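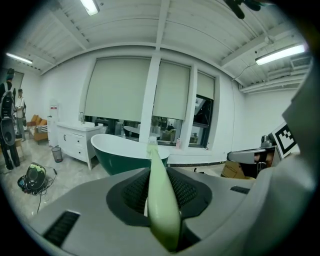 29th October, bathroom set

Long day on the hand-held gripper, writing this before I forget which half of it worked. Doaa Radwan wanted to move the Ploter task over from the kitchen bench to the tub and vanity, so we're showing it by hand first and leaving remote control for later. The task on paper is dull: pick the sponge off the vanity, wipe along the rim of the tub, put the sponge back next to the sink. My wrist disagrees that it's dull!

Got 100 demos in total. Of those, 80 came through the Malitz checker clean on the first pass, which is way better than the June batch (we don't talk about the June batch). The failures were nearly all the same thing. When I lean over the tub and turn my hand to follow the curve, the tool rolls too far, the view fills up with glossy white rim and tracking goes off for a walk. I could feel it coming after a while and started wiping with my elbow out, like somebody painting a fence. Looks silly, tracks fine.

Notes on the fingers. The green ones are softer than the old set and I like them a lot for the sponge, they fold around it and you don't have to squeeze hard. For the faucet they're no good. I tried nudging the handle over with the fingertip just for fun and it slid off every time. If Soliman wants faucet demos we need something stiffer, or a bit of rubber on the end. Adding it to the order list.

Speed: I'm too fast. Doaa played my demos back next to hers and mine look like I'm late for a bus. She does the wipe in 14 seconds and pauses a beat before closing the fingers, and the policy trained on hers copies that pause nicely. Mine just grabs at where the sponge might be. So tomorrow I count in my head before every grasp and we see if the two sets mix any better.

Also did 5 runs by remote control at the end to compare. Horrible, sorry. The lag is small but you feel all of it on the rim, and I kept pressing down instead of along. Doaa's were smoother, though she said she was guessing the depth the whole way. I'd keep remote for the corrections only, when the policy has already got itself close.

To do:
- redo the far side of the tub, I only did the near side properly
- blinds in the same position for every session, please, the afternoon light changed on us halfway through
- recalibrate after lunch and not only in the morning
- ask the Gonermont people if their wipe labels start at contact or at the grasp, ours are a mix right now
- charge both batteries!!

Training is running on the clean ones overnight, I'll look at the curves with my coffee.

3 comments · 2 shares

Recent entries
Ploter: sponge vs. cloth, second try
Remote control lag, some numbers
Malitz checker keeps rejecting left-handed demos
Soliman drawer task, notes from the handover
Finger swap, step by step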